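Savchuk Robotics Publishes Results on Learning Desk Work From Hand-Held Grippers

JUTANO, Fri 15 November. Savchuk Robotics today released the findings of a study on how robots can learn everyday tidying from people working with hand-held grippers. The method, named Plernero, was developed at the company's Jutano laboratory and allows a policy to be trained before a robot arm is brought to the workstation.

Operators recorded 158 sessions at furnished workstations during October. Each session lasted up to 30 minutes and covered the placing, turning and straightening of ordinary desk items. Plernero aligns the recorded motion of the 2 grippers on a common timeline and discards segments in which tracking is lost.

Policies trained with the method completed nearly twice as many placement tasks as the laboratory's earlier baseline, which relied on teleoperated arms. Performance was weakest on thin, flat objects lying close to a wall, and the company will address these cases in its next round of work.
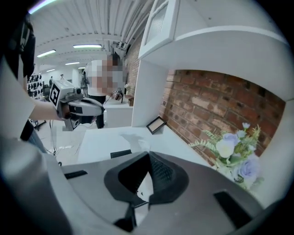 Research Bulletin, Vol. 2

Hand-held grippers in use at the white workstations in Jutano, with flowers and a small picture frame set out on the nearer desk.

The full report, including the training settings and the list of tasks, is available on request from the Savchuk Robotics press office. Evaluation software was supplied by Jilby, which will also host the recorded sessions for academic partners.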